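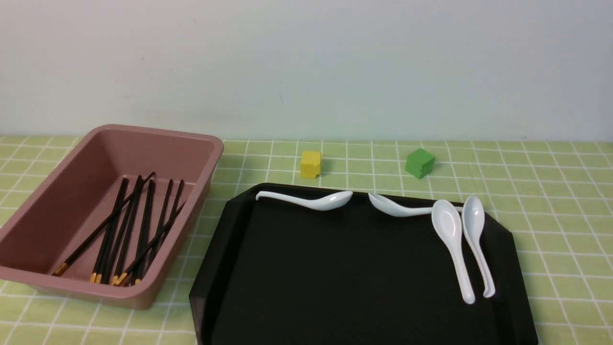
Pink bin with the black chopsticks, black tray next to it, on the green check cloth.

**Subject:** Re: [onby-table] Chopsticks, bins and the February supper
**Date:** 12/11/2018

> Before I order anything, can someone tell me what we do with the chopsticks between suppers? Last time they came out of the cupboard in a plastic bag with a rubber band around it and a few were sticky. I would also like to know if the black ones are worth buying more of, or if we should go to the plain wood kind and throw them out afterward. The Breris catalog has a case of 1,410 pairs for not very much money. And do we need trays?
>
> Sveva

Sveva,

Please don't order the case. We would still be storing it ten years from now, and the cupboard at Onby is full as it is.

The black chopsticks with the gold-colored band at the end are the ones I'd stay with. Some of them are in the pink bin in the picture. I have been using them at home and at the suppers for two winters, and the bands have stayed on. I wash them by hand in warm water with ordinary dish soap, a handful at a time, rolling them between my palms. Then they go on a dish towel overnight. The sticky ones you found had been put away after a quick rinse, and I think the sauce was still on them. Rubber bands don't help either. They leave a mark.

For storage I would like to drop the plastic bags and use a bin. The pink one is deep enough that nothing rolls out when you carry it, and the inside wipes clean. It has no lid, so a folded towel goes over the top in the cupboard. Put all the banded ends at the same end of the bin. You pick them up by the thick end, and your fingers stay off the part that goes in somebody's mouth.

On trays, yes, I would use them. The black one is big enough to lay out place settings before they go to the tables. My way of doing it is bin on the left, tray on the right, and I take chopsticks out of one and set them in pairs on the other. Anything chipped or bent goes in my apron pocket and doesn't go back. If you are left-handed, swap the two. A tray with the corners taken off like that one is also easier to get past people in the hallway.

The green cloth with the white grid is mine and can be used for the sorting table, but please not for the supper itself. It shows soy sauce. It also never lies completely flat, so don't stand glasses on it.

As for how many to buy, we had 60 people last February and I would plan on the same again. We came up short on pairs and had to wash between sittings. Bravholm sells the black ones in small packs, and you can add to what we have a little at a time. I paid for the last lot myself and still have the receipt if you want to match them. The Bellini ones are nice but thicker, and people who are new to chopsticks had trouble with them at my house.

Two things I could use an answer on:

- Does anyone have a second bin about this depth? Color doesn't matter. I want one for clean and one for used, and the pink one should be for clean.
- Who has the other black tray? It went home with somebody after the dumpling night and I haven't seen it since.

I can bring the bin, the tray and the cloth to the next planning meeting if people want to try the setup. Otherwise they stay on my shelf until February.

Reply to the list please, not just to me. Sveva needs to see it before she puts the order in.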